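Course handout: Small-Item Storage and Table Utensils
Unit 4, Chopsticks and their holders
Instructor: Milan Van Hecke

4.1 Scope

This unit covers the sorting, checking and upright storage of plain wooden chopsticks. Lacquered, metal and disposable types are handled in Unit 5. Students should have read the Grerkenel notes on wood finishes before the session.

4.2 Terms

Tip: the tapered end, which touches the food.
Butt: the thick end, often square or nearly square in section. The square section limits rolling.
Pair: two sticks matched for length, taper and straightness. Sticks sold together are not always a pair in this sense.
Holder: any open container in which utensils stand on end. A holder may have one compartment or several.

4.3 Sorting surface

Chopsticks are sorted on a cloth laid flat over the counter. Muslin or another thin cotton is suitable. A printed cloth is acceptable, although a busy print makes fine cracks harder to pick out and a plain one is preferred for the inspection step. Spread the sticks so that each can be picked up without dragging its neighbor. The holder stands at the back of the counter and stays empty until sorting is complete. 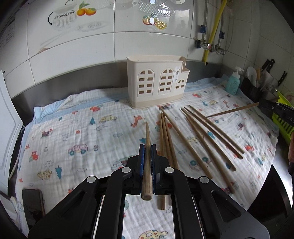 Inspection is done one stick at a time. Turn the stick through a full rotation and look along its length from the butt. Reject for:
- visible bow
- splinters or raised grain near the tip
- dark staining that remains after washing
- a tip worn noticeably shorter than its partner's

Raised grain alone may be sanded and oiled. A split stick is discarded and its partner kept as a spare.

4.4 Loading the holder

Wood must be fully dry before loading. Orientation is a matter of house practice. Tips up keeps the eating end off the holder floor, where water collects, but exposes it to handling. Tips down is the reverse. For this course, load tips up and take the sticks out by the middle.

Holders with cutouts in the walls dry faster than solid ones. Decorative forms (houses, baskets, animals) follow the same rule: what matters is the open area and whether the floor drains. Molded corners and narrow window grids hold residue and need a small brush. Remove price or label stickers before the first wash.

Do not pack a holder tight. A stick should lift out without moving the others.

4.5 Exercise

Each bench receives 12 sticks and one holder. Sort, inspect, pair and load. Record rejects by cause on the Bruvov sheet. Benches using the Tanow holder should note that its insert comes out for cleaning.

Reading for next session: Dijkstra handout, sections on drying racks and drawer trays.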